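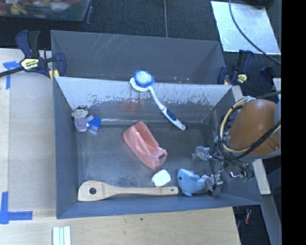

Mixed household returns are the hardest stock to bin well, and they are the subject of this handout. A return bin receives whatever a household no longer wants in its place: kitchen tools, toys, small containers, parts of sets. The items have no common size, and the longest one decides how the bin fills. A dish brush with a long curved handle, for instance, will not lie flat if it is dropped in head up. It leans on the rear wall with its bristles over the top edge, and in a double row of bins the head then sits between two bins and can be counted to either. A wooden spatula laid along the front wall takes up almost no usable floor. Both are long kitchen tools and only one of them is stored.

1. Terms

Floor item: any item whose full weight rests on the bin floor.
Leaner: an item supported by the floor at one end and by a wall or another item at the other.
Overhang: the part of an item that passes over the top edge of the bin.
Hollow: an item with an open cavity, such as a cup, tub or tray.
Soft item: plush, cloth or foam. A soft item changes shape under load and is never used as a support.

2. Order of filling

Long rigid items go first, parallel to the longest wall and in contact with it. Spatulas, spoons and rulers belong here. If the handle is curved, the curve faces the wall.

Hollows go second, opening up. A hollow lying on its side collects small pieces and is the most common place for a block to be missed at sorting. In the Skestness exercise, 10 bins were filled without instruction and then emptied against a list. Missing small pieces were found inside a hollow in 4 of them.

Blocks and other small rigid pieces go third, into one corner or into a hollow reserved for them. They are not spread over the floor. A block under the end of a larger item tilts it, and the item slides when the bin is carried.

Soft items go last, on top, face up if they have a face. Dolls are checked for loose parts before they go in.

3. Sloping walls

Most metal bins in the Turkora pattern have walls that slope outward, so the floor is smaller than the opening. Capacity is figured from the floor for rigid items and from the mid-height section for soft ones. Students who figure both from the opening overfill the bin on the first attempt.

The slope also affects leaners. A straight wall holds a handle by friction at one point. A sloping wall lets the upper end travel outward, and the item settles at a lower angle with more overhang. An item that cannot be laid flat should be set corner to corner. If it still passes the edge, it goes in the tall bin.

4. Surface condition

Scuffs on the floor and chipped patches on the walls are normal in bins that have seen long use and are not by themselves cause to retire a bin. Run a gloved finger along the seam where the wall meets the floor. A raised edge at the seam is cause to retire it – cloth catches there first. Kitchen tools that are going back into use are washed after sorting, whatever the state of the bin.

5. Kitchen tools and toys together

The Guérin method separates them at intake. The Rokonum method allows mixing at intake and separates at the second table. This course uses Rokonum, as the separation is faster when both tables are staffed. Under either method a dish brush is classed as a cleaning tool and goes neither with cooking utensils nor with toys.

6. Exercise

Work in pairs. Fill one bin from the mixed crate in the order given in section 2. Record each leaner and each overhang on the sheet. Empty the bin, fill it again in reverse order, and record the same two values. Hand in both sheets with the bin number written at the top.

Reading for next time: course reader, pages 96 to 142. The tables on nested hollows may be skipped.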